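Plandis Handheld Demonstration Study: Frequently Asked Questions

Last updated 7 January 2021

What did the study test?
Whether a policy trained only on demonstrations made with hand-held grippers can work on a robot arm without any robot data. Demonstrators at the Arboleda site worked at a table with a gripper in each hand.
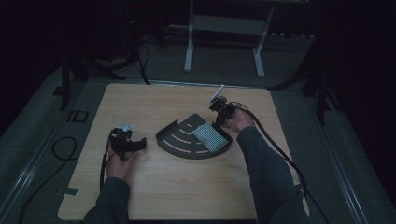 How many demonstrations were used?
We kept 40 per task. Each task was then run 27 times on the robot with the Cinau controller. Trials stopped by a safety fault were repeated and are listed in the appendix.

Why is cloth scored separately?
Rigid parts either reach the target or they don't. Cloth can be moved correctly and still end up folded over itself. 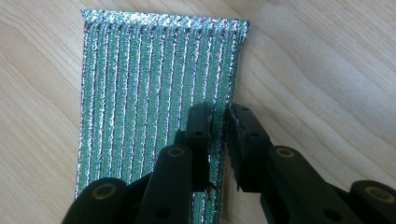 Where do most cloth failures come from?
The grasp. We label every grasp by where the fingertips sit when closing starts. An edge grasp has one fingertip on the fabric and the other over bare table, as with the green and silver striped piece. A surface grasp has both fingertips on the fabric. Mixing the two without labels gave the worst results in our tests.

Does the Truvlow filter help?
On rigid parts, yes. On cloth we saw no clear difference.

Will the data be released?
The rigid tasks are planned for March. Cloth will follow when the labels have been checked by a second person.

Who do I contact?
Chantelle Cele, through the project contact form.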